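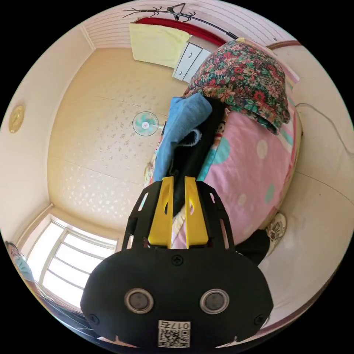 Gripper number 0175 in the bedroom, with the bedding still in a heap.

I went to the Terkberg open day in December 2021 expecting to be sold something, and I was. The building is an old feed store with a new front door, and the talks ran late from the first one. The subject was Inine, the software that Agbeko has written to turn hand-held gripper recordings into something a robot arm can run. The big claim on the invitation was that it learns to handle clothes and bedding in ordinary homes.

Fabric is a good thing to pick if you want to be taken seriously. It has no fixed shape, it hides parts of itself, and a planner that works fine on boxes has very little to say about a crumpled shirt. Adom Tsikata, who runs the software side, said as much in his first five minutes and I warmed to him for it. Then he put up a slide saying 4000 recordings and left it there a good while. I asked how many of those came from different rooms. The answer was 22, and he had to look it up.

Most of the session was about tooling. The part of Inine that works out where the gripper was at each moment leans on fixed things in view, such as walls and furniture, and it copes badly when the cloth fills most of the picture. They showed us the rejects list, 238 recordings thrown out for bad tracking, and let us scroll through it. Good for them. I would have liked to see the ones that nearly got thrown out, and there was no button for that. The threshold is a number in a settings file and the reason for its value was "it looked right in August."

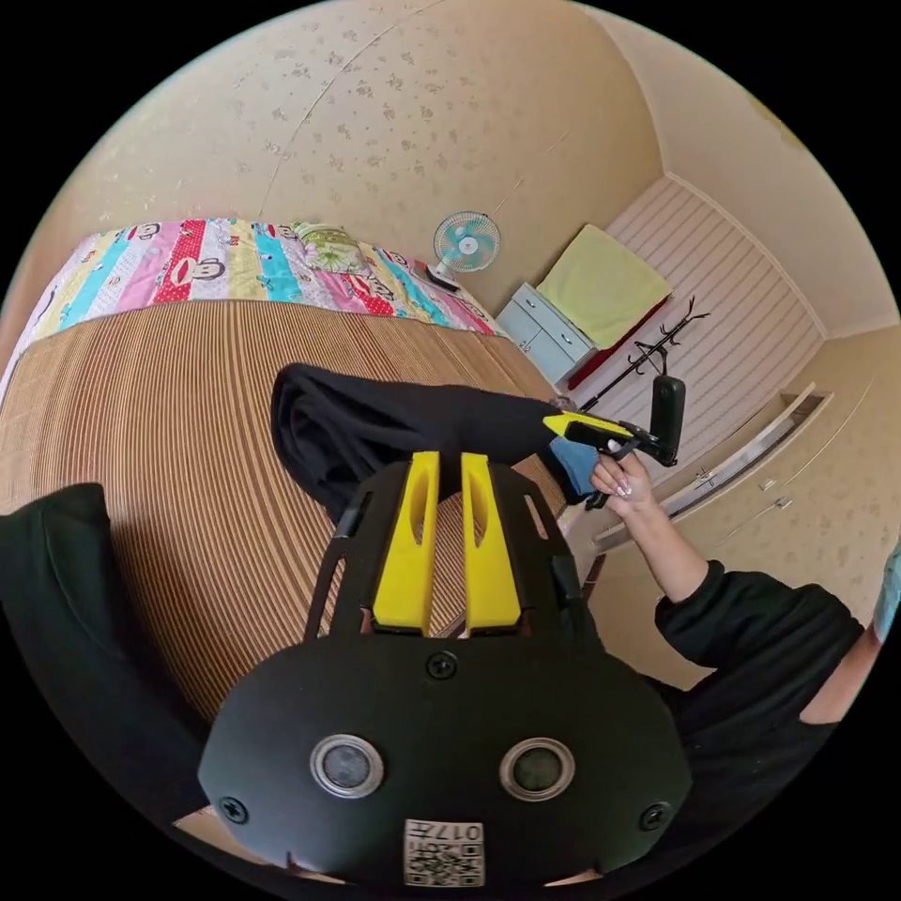

Does the software know what it is holding?
It only estimates how far the fingers should open and where they should go next, with no label for the item at all.

The live part was on an Arken arm behind a rail. It had 17 tries at lifting a shirt by the shoulder and laying it flat. I didn't keep score, but the early ones went better than the later ones, and twice the arm stopped over the table and hung there until somebody pressed reset. Tsikata put the stops down to the planner asking for a pose the arm can't reach. Fair enough, but that is the planner's job – a person holding a gripper can twist a wrist in ways the arm can't, and the software ought to filter for that before training, before anyone buys a ticket.

I did like the replay viewer. It lines up the views from the two grippers on one timeline and you can drag back to the moment a grasp goes wrong. It crashed once and came back with the same recording open.

The printed handout gives no success rate for a room the system has never seen. I asked for one at the desk on the way out and was given an email address. I wrote to it that night and have had an automatic reply.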